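Stilia Bench Set: equipment notes and data card
Wanside wet-lab cell, planning copy

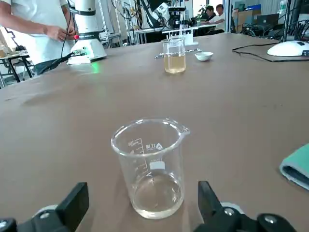

Costs in this card cover one two-arm cell at the Wanside site, ordered through Prunstead. Arms, controllers and grippers are one line item; glassware is another and is charged to consumables. Plan for clear beakers with printed graduations and a pouring spout, in the same style as the one between the gripper fingers, and keep to a single style per order. Changing glass partway through a collection means a new calibration set. Small dishes and spatulas come out of general lab stock.

Contents
Wrist camera video, joint states, gripper opening, task label. Sessions are stored one per folder. Total is over 3000 episodes across 11 tasks.

Budget lines
Arms and controllers: capital, quoted per pair
Gripper fingers: spares, 4 per cell
Wrist cameras: capital, one per arm
Cables and connectors: consumables
Glassware: consumables, reorder in May

Lead times
Prunstead quotes 14 weeks for arms. Fingers ship from stock. Table tops are cut locally and should not be ordered until the base mounting pattern is confirmed.

Not included
Fume extraction, shelving, operator desks, network drops.

Known limits
Liquid level is not measured. Clear liquids in clear glass are labeled by the operator at the start of each session. Do not use this set to size a purchase of force sensors.

Maintainer: Chuang group, Wanside. Send corrections to the price sheet before the next order closes.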